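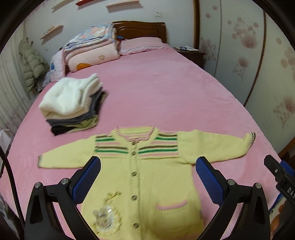 Hi Birgit,

You asked for something longer than my usual three-line email, so get a coffee! I've gone through the plan we agreed on in the spring and I'll take it more or less in that order, with a few detours.

Quick version first. The clothing share is running, the winter bags are being packed, we've spent less on storage than I thought and more on laundry than I thought, and the lending list is finally somewhere other than my phone. The knitwear is the slow part and I'll get to that.

Where the clothes are

As of 12/13/25 we have 276 pieces sorted, folded and on the list, all in sizes from newborn up to about kindergarten. That doesn't include the bags still waiting in my hallway from the Seidel Street collection, which I haven't opened yet (I know, I know). Coats and puffer jackets get hung up instead of folded. I tried folding them in the fall and they take up a ridiculous amount of room and then come out looking like they've been slept on.

Most of the sorting still happens on the bed in the back bedroom. In the proposal I wrote that we'd get a proper folding table, and Jannik did measure for one, but the bed is wide, it's a good height if you kneel or perch on the edge, and small clothes don't slide around on the pink cover the way they did on the kitchen table. So I'd like to hold off on the table and put that money toward laundry. Let me know if that needs a form.

The knits

I underestimated these. T-shirts and leggings go fast, you can fold them while talking on the phone. Knitted things need to be laid out flat first, sleeves straight out to the sides, buttons done up, so you can look them over properly. Then you check the cuffs, the collar, the button band and under the arms. Cuffs are where most of the trouble is. Anything with a loose stitch goes in the mending bag for Torben Lammers, who has turned out to be very good with a crochet hook and very bad at giving me the bag back.

My favorite of the whole season so far is a little pale yellow cardigan with green, pink and brown stripes across the shoulders, a pink edge on the collar and pocket, and a bunny sewn on down by the hem with a sequined circle. It's exactly the kind of piece people ask for, and also exactly the kind of piece that takes forever! Sequins and appliqués catch on other knits, so I've started folding anything decorated so that the fancy part is inside. You lose the cute factor when somebody opens the bag, but you don't get snags.

The folding method we've settled on for cardigans: sleeves in across the body, one side over, then the other, then up from the bottom into a rough rectangle. I had been going for neat little shop squares and I've given that up. A knit that's been folded too tightly gets a hard crease right across the middle, and when you lift a loose one by the fold it will go a bit crooked anyway, so you just set it down and pat it back into shape.
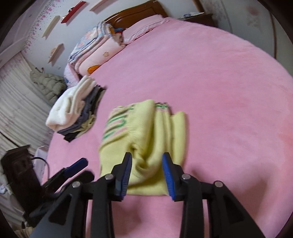
Piles are by bulk at the moment, with the fluffiest things on top and the flat dark stuff underneath. I started out with piles by size, which sounds sensible and was a mess, as the fleecy pieces kept tipping everything over. Size goes on the paper tag and that's enough for packing. Bastian Fröhlich would like it noted that he suggested this in the first place. Noted, Bastian.

Laundry

Everything that comes in gets washed before it goes on the bed, even if it arrives with the store tag still on. We moved to Clistico, the unscented one, after two families told us the old detergent was too strong for their babies. It costs a little more per box. I've also been washing the knits separately on the wool program and drying them flat on a rack, so a load of knits ties up the rack until the next day at least. This is the real bottleneck, if you want to know why the bags are going out later than the plan said. More folding hands wouldn't help much. A second rack would.

I've already put a second rack on the wish list at the end of this report, so act surprised.

The list

Jannik Albers got us set up on Serix over the summer and moved all my notes into it, including the ones that just said "green thing, nice." Every piece has a line with size, type, condition and which bag it's in. It took me a while to get used to typing things in as I fold and I still forget when I'm in a rhythm, so once a week I go back through the newest piles and fill in the gaps. Colors turned out to be the most useful column. People remember lending out "the yellow one," they don't remember the size.

We've had a few double entries. One gray hoodie was on there under three different descriptions and I went looking for the other two for most of an afternoon.

Winter bags

The goal was 60 bags, one per child, each with a full set of warm basics: a jacket, something knitted, two pairs of pants, tops, and socks. We're a bit over halfway. The holdup is that a bag can't be closed until the knit piece is in it, and see above about the rack. What I've done is pack everything else and leave the bag open with the knit added last. It also means the cardigan or sweater ends up on top where it doesn't get squashed, so I'll keep doing it that way even when we're caught up.

Pants are short in the bigger sizes. Kids wear through the knees and then there's nothing left to pass on, and I don't see donations ever fixing that. I'd like to buy those new, plain ones, in dark colors.

Bags go out through the family center and a few I drop off myself. I'm aiming to have all of them out by the middle of January, and I'm fairly confident about that as long as the washing machine behaves.

Money

The Wamier grant for this round was $1024. Most of what's been spent went on detergent, the storage boxes, tags, and thread and buttons for Torben. The boxes came in under budget, as I found the same ones without lids and it turned out a folded pillowcase over the top keeps the dust off fine. The receipts are in the envelope I handed you in the fall plus the handful I'm mailing with this. One of them has faded pretty badly, so I wrote the amount on the back in pen.

I'd like to move the folding table money as I said, and I haven't touched it in the meantime.

What's next

Finish the knits and close the bags. Open the hallway bags (before they become furniture). Take out anything that's really a spring piece and box it up with a label, so it isn't in the way. Torben wants to do a mending evening at his place with whoever's interested, and I think we'd get a decent turnout if there's cake.

I also want to write down the folding and checking steps on one page. So far it's all in my head and a bit in Bastian's, and when I was out with a cold in the fall the piles just sat there.

Wish list, in order:

A second flat drying rack, the wide kind.
New pants for the bigger sizes.
A lint shaver. Mine is on its last legs and the sweaters do look so much better afterward!
Small muslin bags for anything with sequins, if there's money left over.

If you'd like to come by and see how it all looks, any afternoon works, just text me first so I can clear a path through the hallway. And please tell me soon about the table money, I'd love to order the rack before the January bags go out.

Thanks, as always,
Shirley Cormier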